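Brandard Opens Surface Materials Library to Outside Designers

May 2025

Brandard today opened its Marnen library of digital surface materials to outside design firms. The library holds 308 stone, bark, soil and plaster finishes for use in rendered interiors and landscapes. Each finish is supplied at two levels of detail under a single license.
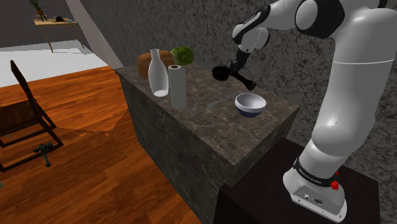

Rendered view with a dark stone counter.

Access was limited to staff and one partner, Delance, until January. Delance tested 49 of the finishes in kitchen and garden layouts and reported visible repeats in five. Those files have been replaced.

"Most of the work went into tiling and scale," said Irja Kauppinen, head of materials at Brandard. "A counter and a hillside need different settings."

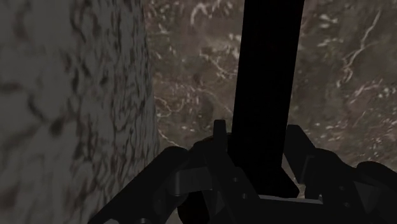
Rough, bark-like surface and mottled brown ground in low light.

License terms are set per office. Existing Delance projects keep their current file names and need no conversion.

Press contact: Vignesh Iyengar, Brandard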